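3.2 Household routines and water use

The second part of the survey asked how often people washed cloths and towels at home. Of the 163 households in Lirkness that returned the form, 111 answered every question in this part. Forms with missing answers were kept for the tables on drinking water but left out of the laundry totals.
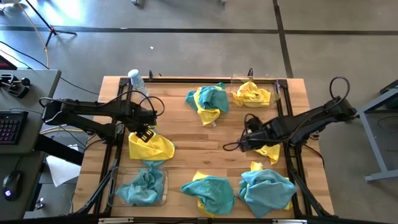 Most households ran a mixed load, with kitchen cloths and bath towels washed together. Households on metered supply waited longer between loads than those paying a flat rate. The gap was small in winter and wider in August, when the Drimine reservoir was low.

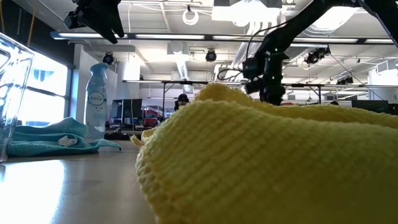 Sutcliffe and Zacharias found a similar summer gap, although their sample was made up only of renters. We did not ask about the age of the washing machine — a weakness we return to in Section 5.
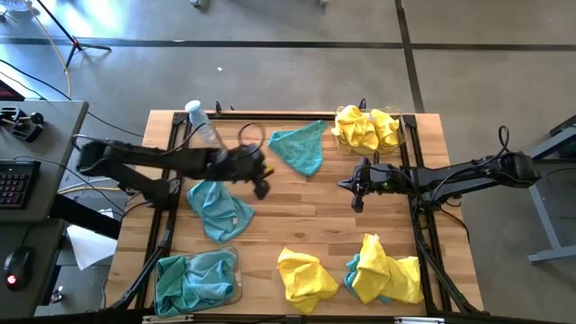 Drinking water was treated as a separate item. Thirteen households said they bought all of it, mostly because of the taste of the tap water. The form defined bottled water as water sold in a single-use container, and a clear plastic bottle with a white cap would fall under it if bought full. Refilled bottles were entered as tap water. Nepia checked the entries where both boxes had been marked and called eight households to settle them.

Figure 4. Spray bottle and bin on a wooden tabletop.

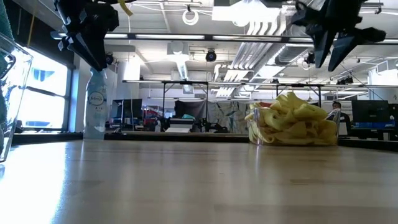

Answers on storage were less complete. Many people left the line blank or wrote that they kept no water in reserve. Where a volume was given, Hsieh converted it to liters before coding. Storage is therefore reported only as present or absent in the tables that follow, and the volumes are listed in the appendix.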